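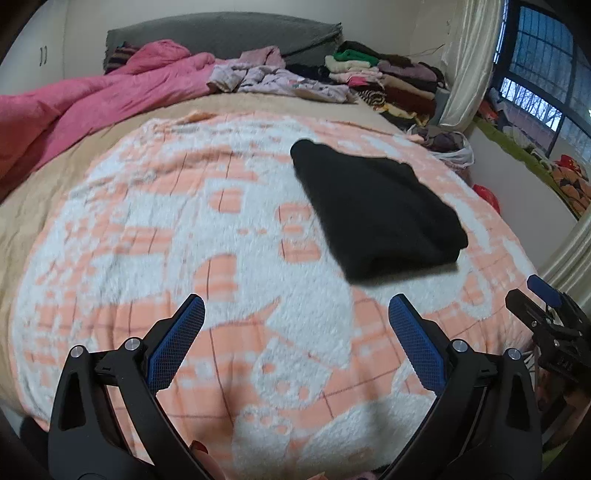
Right, washing day, and my yearly moan about fleece blankets. I've given up folding clothes on the table and do it all on the bed now, which is kinder on my back, but anything black picks up fluff the minute it touches the white bits of that peachy plaid blanket. Does anybody turn the blanket over first, or put a towel down? I've also got one of those stretchy fabric headboard covers and can't get the top corner to sit flat, it just bunches up at the right-hand end. Tips welcome!

Gudrun

November, Gudrun Viklund wrote to the Clevwood household list
Search the archive 2,707 messages Go

Trygve Aasen wrote:
> I wash ours at 30 on its own, no softener, and shake it out of the
> back door before it goes on the line. The fluff does calm down after
> a few goes. My wife swears by the Evulen lint brush but I just use
> parcel tape round my hand. What do the rest of you do about dark
> jumpers?

Same here with the shaking, Trygve, though I'm on my second roll of tape!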